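Kobzar show apartment opens in Vomcombe, with plenty left to answer

Friday, March 28, 2025
11 shares | 5 comments

VOMCOMBE – The long-promised show apartment at the Kobzar building opened its doors this week, and anyone hoping it would settle the argument over what $2,375 a month buys downtown is going to be disappointed.

Ukik, the company that bought the former shoe warehouse and turned it into rentals, is advertising the unit as "a finished home, ready for the first cup of coffee." What visitors get is a large amount of white. There's a tall curved wall, a white table, and on the table a potted plant with a black picture frame beside it.

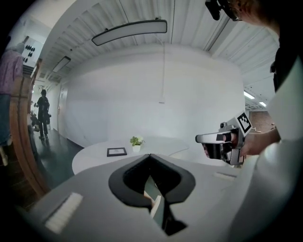

The main room of the Kobzar show apartment, with its white table and curved wall.

The table is the centerpiece of a furniture line Ukik calls Nevel, which comes with every apartment in the building whether tenants want it or not. The company says the furniture is included in the rent. The lease says something a little different. A "furnishing contribution" of $895 is due at signing, and it does not come back at move-out. Neither does the table, which remains the property of Ukik.

Asked why a fee is charged for furniture that has been described as included, the leasing office said the contribution covers "placement and care." It did not say what care a table needs. Tenants who already own a table were told they may store it at their own expense.

The look of the place will have its fans. The small pot of white flowers is pleasant enough, and the print in the frame, a black line drawing of a winged, ornamental figure, has more character than the usual beach photo. The frame lies flat on the tabletop, though, and a curved wall is a hard place to hang anything. The brochure promises "generous display opportunities." A reporter who asked where a bookcase would go was shown the floor plan and then shown it again.

The floor is another matter. It is a glossy dark green-gray, and it shines. Early brochures promised the original warehouse boards, restored. Those same brochures were still in the rack by the door on Thursday. Ukik says the boards were found to be beyond saving and that the change was "communicated," without saying when or to whom. The planning file at the town office, which is open to anyone who asks at the counter, has no letter on the subject.
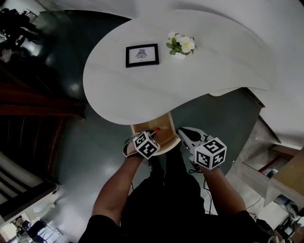
There is also the question of how many people are being asked to take all this on trust. The first phase has 11 apartments. Ukik's sign on the street side of the building says "nearly full." The leasing office said on Wednesday that 5 had been reserved, and then explained that a reservation is a refundable hold and carries no obligation to sign. By that measure the building could be nearly full or entirely available, depending on what people decide over the weekend.

Supporters of the conversion make a fair point that the warehouse stood vacant for years and that the roof had started to go. The brickwork has been cleaned, the street door now closes properly, and the bus stops on the corner. Vomcombe does need apartments. Whether it needs them at this price, with a fee for somebody else's table, was a question raised at two public meetings last fall, and the company said both times that the show apartment would speak for itself.

So far it has left out a few things. The show unit is on the north side, and the south side units, which look onto the loading yard, are not open to visitors. Storage lockers in the basement are listed as "coming." The rent quoted in the window is for a one-year lease; shorter terms cost more, and the office would not put a figure on how much more until an application had been filed. Applications carry a charge of their own.

Heating is billed separately. For a room with a wall that high, a prospective tenant might reasonably want to see a winter bill first. None are available, as the building has not been through a winter with anyone living in it.

Ukik says the first tenants will move in before the end of April. The same company gave the same assurance for last October. Since then the opening has moved twice, the floor has changed once, and the rent has gone up.

The show apartment is open on weekday afternoons by appointment. Visitors are asked to leave the furniture where it is.

5 comments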